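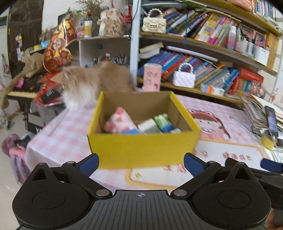
According to Jannik Dreßler, the hardest thing to get across to new colleagues is that the gripper has no idea where it is. All it gets is a moving picture and a number for how far the jaws are open, and the position has to be worked out afterwards, from the way the background shifts between one video frame and the next.

"People think of it as recording a movement," he says. "But what we store at first is just a wobbly film. The movement is something we calculate, and we can get it badly wrong."

Dreßler writes the tracking and replay software at Nenstead, and he talks about it with his hands, turning an unseen gripper over in the air while he explains. The package is called Brikico. It takes footage from a hand-held gripper, finds the path the hand followed, trims it, checks it and passes it on as training material for a robot arm. He started on it in May, when the whole thing was one long script that fell over if a folder had a space in its name.

I asked what a good background looks like. Lots of stuff, he says straight away, and laughs. Printed patterns, book spines, labels, anything with corners that stay put. A bare white wall is misery. A checked cloth is lovely up to a point, and then it bites you: "Every square looks like its neighbour. The tracker slides over by one square, feels completely sure of itself, and suddenly your hand has jumped sideways on the map. I love that bug. I mean I hate it, but I spent such a happy week on it."

The other headache is anything that moves on its own. A person walking past, a curtain, a pet. The software looks for points that all agree with each other about how the camera is travelling, and drops the ones that don't. When something large and furry fills a good part of the view there may be too few honest points left, and Brikico marks that stretch as doubtful and leaves it out of the path.

The first big test was a batch of 3691 recordings, all of people picking things up in ordinary rooms. Brikico threw out 102 of them on the first pass. Dreßler went through every one by hand, over four days, with the path drawn on top of the video.

"And 55 were fine! Perfectly good recordings. I was so pleased, because it meant I could fix something." The check had been too nervous about fast turns of the wrist, and people turn their wrists fast when they reach into a box. He loosened it for rotation and kept it strict for sideways jumps.

The soft things still bother him. With a block, the jaws close to a certain width and stop, and the software can mark the moment of the grasp quite neatly. A plush toy gives way, so the jaws keep closing long after the toy is held. Simard, the part of the system that splits a recording into reach, grasp, lift and place, used to put the grasp far too late. It now looks at the picture as well as the jaw width, and asks whether the toy has begun to move along with the pads.

"It's such a simple idea. If it travels with you, you've got it."

The replay viewer, Hikley, is the bit he is proudest of. You can drag along a recording and see the path, the jaw width and the tracker's confidence side by side. It loads more than 200 recordings at once without slowing down, and he shows me this twice.

Next on his list is lighting, and after that the moment when the gripper dips inside a container and the walls hide nearly everything else. He has an idea about carrying the map over from just before the dip. It works on his laptop, on three recordings, one of which he made himself in his kitchen with a biscuit tin.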